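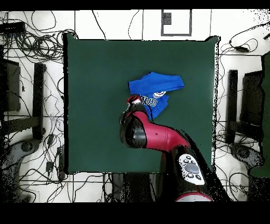 Ninberg Clothing Service Adopts Single Folding Method for T-Shirts

Jul 21, 2019

The Ninberg Clothing Service has adopted one folding method for all T-shirts issued from its Garnano Street building. The change applies to adult and children's sizes and took effect with the current summer distribution, the service announced.

The service provides clean, used clothing free of charge to residents of Ninberg and the neighboring district of Minach. It issued 1,494 garments in the first half of the year, and T-shirts made up the largest share. Until now, each sorting group folded shirts in its own way. Some were rolled, some were folded in half with the sleeves out, and some were stacked flat with only the hem turned up. Shelves were difficult to keep in order, and visitors often had to open several shirts before finding the right size.

"A shirt may be handled many times before it goes home with anyone," said Karla Cervantes, director of the service. "We asked our staff to agree on one fold and to keep to it."

Under the new method, the shirt is laid face down on a clear table and smoothed from the collar to the hem. Each side is brought in toward the center, with the sleeve turned back along the fold. The hem is then raised to just below the collar, and the shirt is folded once more and turned over. Size labels are attached at the upper left. Where a shirt carries a printed design, the print is to remain on the outside so that visitors can see it without unfolding the garment.

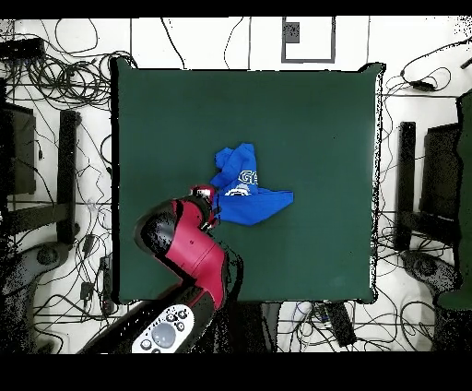
Printed shirts required some additional guidance. Heavy prints can stick together when they are stacked under weight, and a crease across the lettering may not come out in one washing. Staff are asked to place the last fold above or below the design where the size of the shirt permits -- and, where it does not, to fold loosely and set the shirt at the top of the pile. Shirts that arrive crumpled are shaken out and smoothed by hand first. Ironing is reserved for school and work clothing.

The method was first tried in March on 165 shirts from the Ledesma collection point. Mali Lougher, who supervises sorting, said the shelves from that trial stayed in order longer than those stocked in the usual manner. Stacks were limited to 10 shirts, and that limit has been kept.

Clothing from the Ledesma collection point will be folded at Garnano Street until further notice. Long-sleeved shirts and sweaters are not covered by the new rules. A separate sheet for those items is in preparation and will be issued before the fall distribution.

Roughly 172 households are registered for the summer distribution. Registration remains open to residents of both districts at the front desk. Donated T-shirts should be washed and dried before delivery. Donors do not need to fold them.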